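# How does a robot learn to push a block?

Think back to when you learned to tie your shoelaces. Somebody probably showed you, then showed you again, and then you had a go yourself and ended up with a terrible knot. It took a lot of tries, didn't it? Robots that learn need plenty of tries as well, and they need somebody patient to show them what to do.

At the Sernow workshop there is a robot arm called Skulix. Skulix has no fingers at all, only a long black rod, a bit like a very serious chopstick. It can't pick things up, but it can push them, and you would be surprised how much tidying you can do just by pushing!

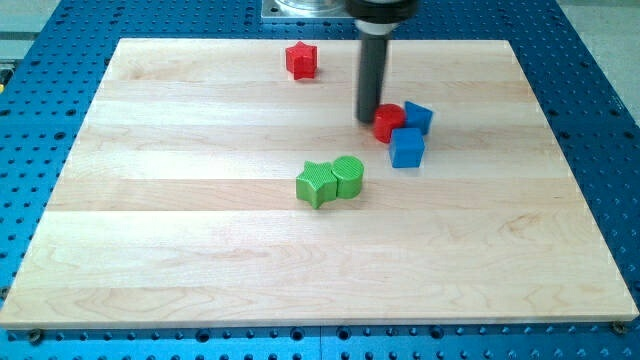
*Skulix's rod beside the red cylinder, with stars and other blocks waiting on the wooden board.*

A person steers the arm with a small handle. Before they begin, they are given a job to do, such as "push the green star over to the red star". While they steer, a computer remembers two things: what the camera saw and which way the rod moved. One whole go, from start to finish, is called an **example**.

Then the blocks are muddled up and it all begins again - and again, and again. Last March the team saved 1203 examples, which is an awful lot of pushing. (They do stop for biscuits.)

Why muddle the blocks up? Well, imagine you only ever practised catching a ball thrown from the very same spot. You'd be brilliant at that one throw and rather lost with any other. If the star always started in the same place, Skulix might learn the place and forget to look for the star.

Wobbly goes can be useful too. If the rod slips past a block and the person steers it back, Skulix gets to see how a mistake is put right.

## Try it at home

Find 3 small toys and a pencil with a blunt end. Ask a friend to give you a pushing job, then do it 7 times, starting with the toys in different places each time. Did you push the same way every go, or did you find yourself changing your mind halfway across the table?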